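Fruit station: revised layout and handling notes

The fruit station at Hartley has moved to the taped layout used at Stalurport. Each container now gets a place relative to the tape lines, and the containers go back to those places at the end of every session. Blue painter's tape is the standard. It lifts without residue if removed within 21 days, after which the adhesive should be checked and the strip replaced.

Two containers are in use: a woven basket for general fruit and a flat serving tray for bananas. The tray has a low rim, so bananas should be set down at least 2 inches in from the edge. Place them side by side with the curves running the same way. Nested fruit takes less room and is less likely to roll when the tray is moved.

Bananas bruise most easily along the outer curve. Hold them at the stem end or around the middle, with light pressure, and avoid the tip. When a banana is passed across the surface, the receiving side should have its grip before the giving side lets go. Keep the transfer height low. A drop of 6 inches onto a hard surface is enough to mark ripe fruit, although the mark may not show until the next day.
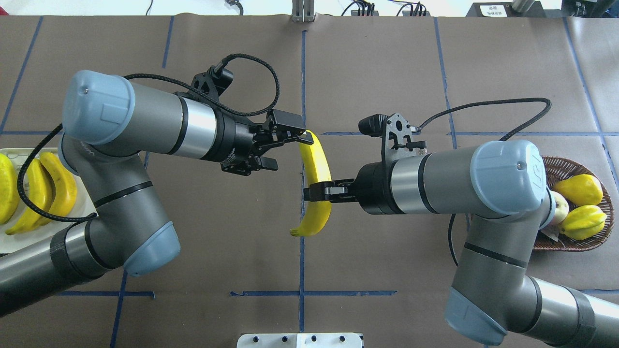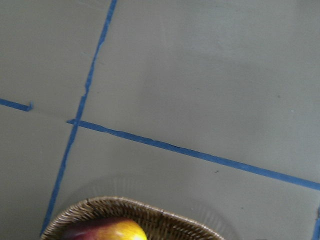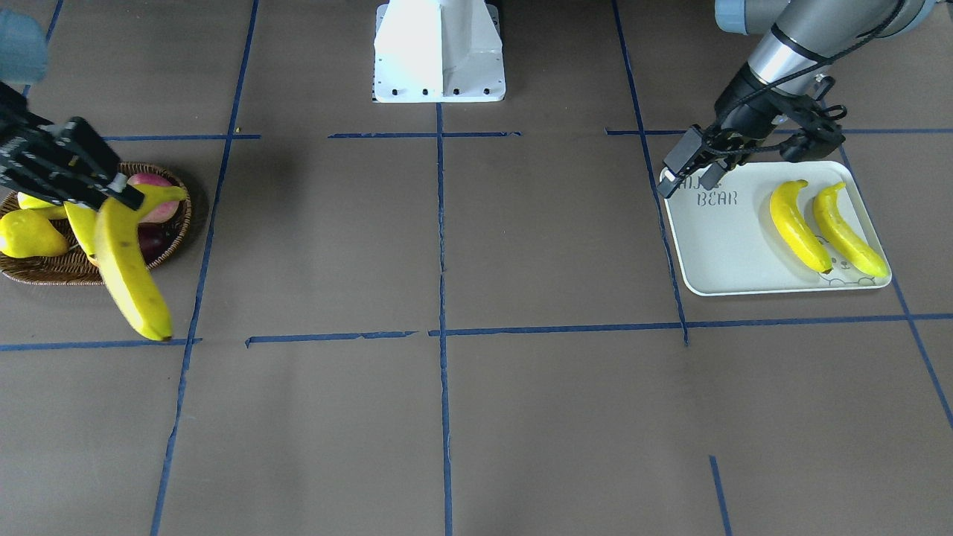

Banana between two grippers; tape lines beside the basket; basket and tray positions.

Tape condition remains the main maintenance item. Narrow strips wear faster than full-width ones, and ragged edges catch on the underside of a container when it is slid into position. Lift containers clear of the tape. Replace a damaged strip over its full length, as patches build up a ridge at the overlap. Press new tape from the center outward and cut the ends square.

The Luratden order for replacement baskets is still open. Until it arrives, check the weave for broken ends before loading and set aside any basket that snags. Prestov supplied 5 rolls of tape in June, and the unopened rolls are on the lower shelf with the spare trays. Layout sheets for the second station will follow in the next issue.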